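How to wash a chunky knit without wrecking it

Posted 13/09/2023

Quick one today, sweater season is coming and I've had the same question in my inbox all week. You can wash thick knits at home. You do not need the dry cleaner. You need a sink, cool water, a big towel and a bit of patience.

What you need
Wool wash, or a plain mild shampoo. I use the Clistwood one, any will do
Two bath towels, old ones, dark colors bleed
A flat rack or a clean bit of floor
A tape measure

Before you start
Measure it. Chest, length, sleeve. Write it down. You will not remember later, I never do.
Check the cuffs and neck for loose ends and pull them to the inside with a crochet hook. Don't cut them!
New red or navy piece? Dab a hidden spot with a damp white cloth. Color on the cloth means it gets washed alone.

Washing
1. Fill the sink with cool water. Add the wash first, then the knit. For a 600 gram sweater I use roughly 8 ml.
2. Push it under and leave it. No rubbing, no wringing, no swishing it about. Twenty minutes.
3. Drain the sink with the sweater still in it. Press the water out against the side.
4. Lift with both hands underneath. A heavy wet knit held by the shoulders will grow and it wont go back.
5. Rinse in water the same temperature as before. Big jumps in temperature are what felt wool.

Getting the water out
Lay it on towel one, roll it up like a sleeping bag, kneel on it. Unroll, move to towel two, do it again. Most of the drying time gets saved right here so don't skip the second towel.

Bumpy stitches and ribbing
Textured parts hold more water than plain ones. Squeeze those in small sections, straight down, and let go before moving on. Ribbing gets patted closed with your fingers, it springs back if you dont stretch it while it's wet.
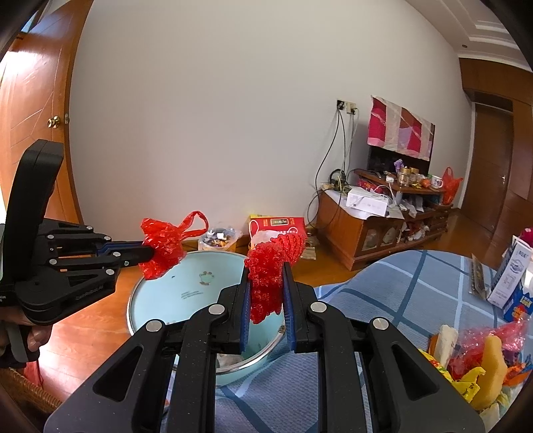
Bumpy texture at the bottom, ribbing up top.

Drying
Flat, away from the radiator. Pull it gently to the measurements you wrote down. Flip after a day. Thick ones can take three days in October - plan for that.

Storing
Fold, never hang. Fully dry first, check the underarms and the hem.

Next up: getting rid of pilling, and whether the Sperling comb is worth the money.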